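So the Stostow fingertips finally went on, and I promised Bethel Gashaw I'd write them up before I forgot which bits annoyed me.

If you're new here: I've been running a two-arm bench setup since May, and the thing I complain about most is grip. Hard fingertips drop stuff. Rubber pads peel. Stostow sells a set of bendy ribbed fingers, the kind that curl around whatever you push them into, for $49 a pair. I bought two pairs (one for each arm, because apparently I hate money) and they took 7 days to show up.

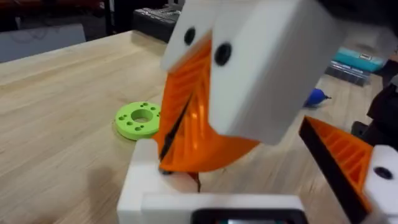
Fitting them was easier than I expected. The instruction sheet is one page, folded so small I threw it out with the wrapping and had to dig for it later. You back out the screws, slide the old tips off, slide the new ones on, and don't crank down too hard. Hagos Birhane cracked one of his that way and has been sulking ever since. My first arm took most of a podcast. The second took maybe three songs!

Then you have to redo your closing limits, and the sheet barely mentions it. The new fingers are fatter at the base, so my old numbers had them squashing into each other. I wrote to Stostow and got a nice, clear answer from Denise Hulme the next morning — points for that.
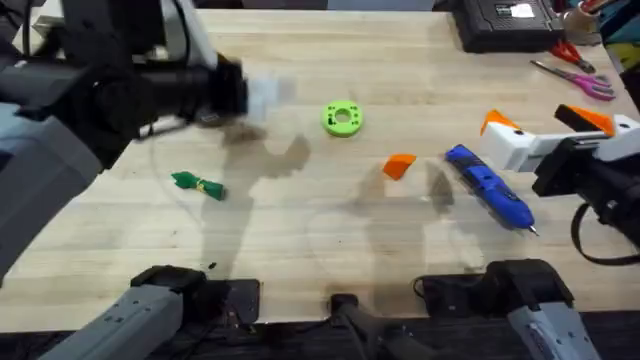 I like to test with whatever junk is lying around, mostly small parts, plus a tool or two. Flat things are still a pain. Anything thin that sits flush on the wood, you have to come at it just right or the tips skate over the top. My old Plarnard tips were better there, I'll admit it. They had a hard little edge you could get underneath with.

Round things, though? Night and day. I've been working on handing stuff from one arm to the other, and with the old tips I could feel my shoulders going up every single time.
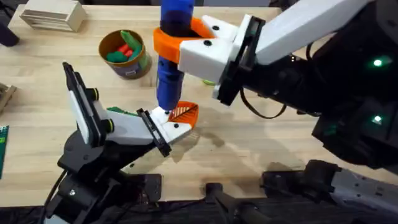
Both arms in on the blue cylinder.

I set the squeeze pretty low for this kind of thing and let the ribs do the work. If you drive your arms by hand like I do, go slower than you think you need to, since the fingers give a little before they really hold and it's easy to pull away too soon.

Closing all the way on something skinny was my other big question. Letay Dinsa swears hers leave a gap near the point. Mine meet up fine, so maybe she got an odd pair, or maybe it's her limits again. 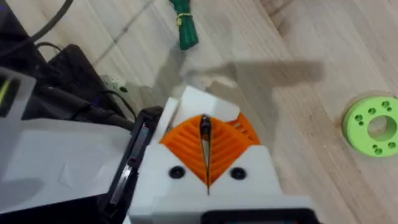 Fingers closed, with something thin and dark between them.

Would I buy them again? Yes, for the round stuff alone. I'd just keep the Plarnards in a drawer for flat parts. Next up is the Sorko wrist cover, if it ever ships.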